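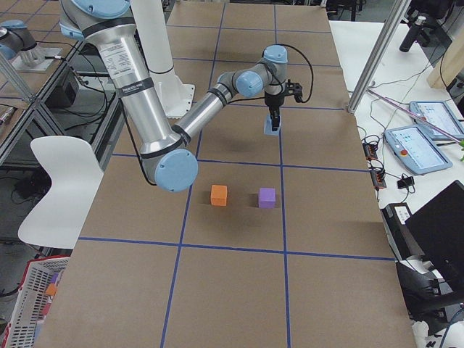 *Um braço robótico segura um cubo azul-claro por cima do papel pardo.*

## Porque é que uma notícia falsa corre tão depressa?

Já te aconteceu receber uma mensagem que dizia «Partilha já com todos!»? Muitas destas mensagens contam coisas que não são verdade. Chamamos-lhes boatos. Na altura das eleições, os boatos aparecem mais, porque há pessoas que querem mudar a opinião dos outros antes do voto.

Vamos imaginar a cidade de Graltodent. Em março, os habitantes vão escolher quem manda na câmara municipal. Há duas listas: a lista Wusinix e a lista Tromo. Uma manhã, alguém escreve numa rede social: «A lista Tromo vai fechar a piscina!» Não diz onde leu isto. Não mostra nenhum documento.

### A conta dos amigos

A primeira pessoa envia a frase a 20 amigos. Se cada um destes amigos a enviar a outros 20, que ainda não a conhecem, são já mais 400 pessoas. E isto pode acontecer antes do almoço!

À noite, a mensagem tem 2395 partilhas. A lista Tromo publica então o seu programa, que tem 38 páginas, e na parte do desporto está escrito que a piscina fica aberta. Mas ler um programa demora tempo – partilhar uma frase demora um segundo. Por isso a correção chega a menos gente.

### Porque é que acreditamos?

Quando uma frase nos dá medo ou raiva, temos vontade de a contar logo. Também acreditamos mais facilmente numa coisa que já ouvimos muitas vezes, mesmo se todas as vezes vêm do mesmo sítio.

### O que podes fazer

- Procura quem escreveu a mensagem.
- Vê se um jornal ou uma rádio conta a mesma coisa.
- Olha para a data. Às vezes a notícia é velha.
- Pergunta a um adulto de confiança.
- Se ainda tens dúvidas, não partilhes.

E se já partilhaste um boato sem saber? Podes apagar a mensagem e escrever aos teus amigos: «Enganei-me, isto não é verdade.»

**Palavra nova:** *programa eleitoral* – o texto onde uma lista explica o que quer fazer se ganhar as eleições.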